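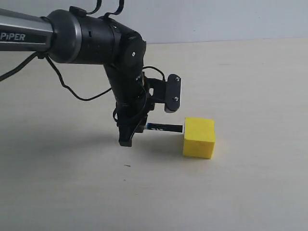

Does the planner need a new collision model before the contact tasks can run unattended?
The group's view is that it needs a better one for the held tool first, and that the rest of the model can stay as it is until September.

Minutes of the software meeting, manipulation group

Present: Jolanta Ziółkowski (chair), Santeri Kauppinen, Huguette Vachon, Konrad Grabowska
Apologies: Weronika Grabowska
Minutes taken by Huguette Vachon
Started 9.30

1. Minutes of the last meeting

Agreed as correct, with one change. Item 4 should say that the logging service was moved to the Buvov machine, and that the old copy on Konrad's desktop was left running. Konrad has now switched it off.

2. Actions carried over

Santeri has merged the new joint limit file. The old file had the wrist limits in degrees and everything else in radians, and the loader was guessing. It now refuses to load a file with no units line.

Weronika's action on the calibration script is still open. She sent a note to say the script runs but writes its output to the wrong folder when started from the launcher. Carried over.

Konrad was to ask Lorell about the licence for the viewer. They have replied and want to know how many seats we need. Jolanta will answer.

3. Pushing with a held stick

Santeri went through where this stands. The arm holds the stick level in the gripper and the task is to bring the free end up to a foam cube, touch it, and then push it along a line on the table. The approach works from the left side in most of the runs he has logged. The push is less good.

The main trouble is that the planner still treats the gripper as the end of the arm. The stick is added as a separate box after the path has been found, and the path is then checked against it. If the check fails the whole plan is thrown away and started again. In the last batch of 50 runs, 9 were stopped because the planner ran out of time, all in this step.

Huguette asked why the stick was not simply attached to the model before planning. Santeri said it can be, but the attach call takes a fixed offset, and the stick does not sit at the same offset each time it is picked up. A wrong offset is worse than none, as the planner then trusts it. He would like perception to give the offset of the tip after each grasp.

Konrad said that for the yellow cube the perception node is steady, as the colour stands out well from the pale table. The stick is another matter. It is thin and black, and so is the gripper, and the segmentation tends to run the two together. He has tried raising the threshold, which loses part of the stick instead. He thinks fitting a line to the free part and ignoring the first stretch near the fingers would do, and has a branch with this half written.

Jolanta asked whether the shadow of the arm was still being picked up as an object. Konrad said no, this was fixed by filtering on height above the table. The filter also removes anything lying flat, so it will have to be switched off for the sheet tasks – he will make it a setting in the task file.

Agreed: the tip offset is to come from perception and be passed to the attach call. If no offset is available the task stops and says so. It does not fall back on the last value.

4. Contact detection

There was a longer discussion on how the controller should decide that the stick has touched the cube. At present it watches the joint currents and stops on a jump. Foam is soft, the jump is small, and by the time it shows the cube may have moved.

Huguette suggested using the camera for this and leaving the currents as a safety stop only. Konrad was against it, as the image arrives 68 ms late on the current set-up and the arm would have to creep the last part of the way. Santeri did not mind creeping. He said a slow final approach is easier to debug and the task is not timed.

Jolanta's view was that both should be logged for the next batch and the choice made afterwards. Huguette asked for it to be noted that the two logs use different clocks and cannot be compared until that is sorted out. Santeri will move both to the controller clock first.

5. Task file format

Konrad showed the draft. Each step now has a name, a timeout and a list of what must be true before it starts. The Vetico format we used before had the timeouts in a separate file, and they drifted apart. Santeri asked for comments to be allowed in the file. Agreed.

Old task files will be read for one more release with a warning, and after that refused.

6. Cable slack in the model

Santeri raised that the model has no cables in it. Some of the paths the planner likes turn the upper joints further than he is happy with while the cables hang where they do. Nothing has caught so far. Modelling the cables was thought to be too much work. He will add a tighter soft limit on the two joints concerned and see how many plans are lost.

7. Any other business

The build takes 40 minutes from clean. Konrad thinks most of this is the viewer being rebuilt when it has not changed. He will look, but not before the perception branch is finished.

Actions

Santeri – move both contact logs to the controller clock; soft limits on the two joints; attach call to take the measured offset.
Konrad – finish the line fit branch; height filter as a task file setting; comments in the task file; then the build.
Weronika – output folder in the calibration script (carried over).
Jolanta – reply to Lorell on seats.
Huguette – write up the stop message wording for a missing offset and send it round.

Meeting closed 10.45. Next meeting at the same time, with Weronika taking the minutes.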